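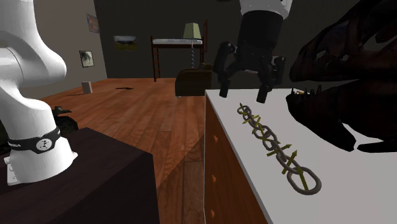 Household chore automation

Household chore automation is the use of machines to do domestic work such as tidying, laundry, dishes and dusting. The term usually covers general-purpose robots with arms, and leaves out single-task appliances like dishwashers and robot vacuums. As of 12/19/23 no general-purpose household robot was in wide use, though many chores had been shown in laboratories and in simulation.

Background

Single-task appliances work by bringing the chore to the machine or by limiting it to one surface. A dishwasher never has to find a plate, and a floor vacuum never has to lift anything. Tidying is different. The robot has to tell objects apart, decide where to grip each one, and move it without knocking over whatever is next to it.

Much of this work is tried first in simulated rooms. A typical room has ordinary furniture, such as a bunk bed, a floor lamp and a cabinet with knobs, and a few objects placed on a flat top within reach of a fixed arm. The objects are often chosen to be awkward. A metal chain lying next to a dinosaur skull gives the arm one thing that bends at every link and one that is bulky and full of openings.

Chains, cords and other flexible items

Rigid objects such as cups and boxes are the easiest case. Once gripped, they move as one piece. A chain does not. Lifting one end leaves the rest lying where it is until the slack is taken up, and the links may catch on each other or on nearby objects. The same trouble comes up with phone cords, necklaces, dog leashes and belts.

Simulators handle a chain as a row of separate bodies that touch. Each added link makes the calculation slower and more likely to go wrong - links can pass through each other or shake in place. Some programs draw arrows over the links while they run, as a check on the model.

The Jollow tests

The Jollow tests are a set of tidying tasks put together by Valeriano Echevarría and first released in November. The set has 117 tasks in 3 groups: rigid items, hinged items, and flexible items. Each task is run 30 times with the starting positions changed slightly. A run is passed if the item ends up in the right place and nothing else has been moved more than a hand's width.

The highest published result for the flexible group is 27 passes out of 30 on a single task, moving a short rope into a tray. It was reached by Drorari, a control program written for a two-finger gripper. Results for chains are lower, and several chain tasks have never been passed.

Shop-floor use

Factories and repair shops have had more success, mainly through changes to the work itself. Parts arrive in trays, facing the same way, under steady light. Bañuelos, a maker of hoists, uses an arm to move finished chain into bins, but the chain is hung from a hook beforehand so that the gripper always meets it at the same point. Loose chain on a bench is still sorted by hand.

Criticism

Chidubem Usman has argued that simulated results say little about homes, as friction and weight are set by the programmer. Echevarría has answered that the tests are meant to rule methods out, and that a program which fails in simulation is unlikely to do better in a real bedroom. The Flesetti trials, which repeat part of the Jollow set with physical arms, had not reported on the flexible group.

See also

Bin picking
Cable handling
Robot gripper
Robot vacuum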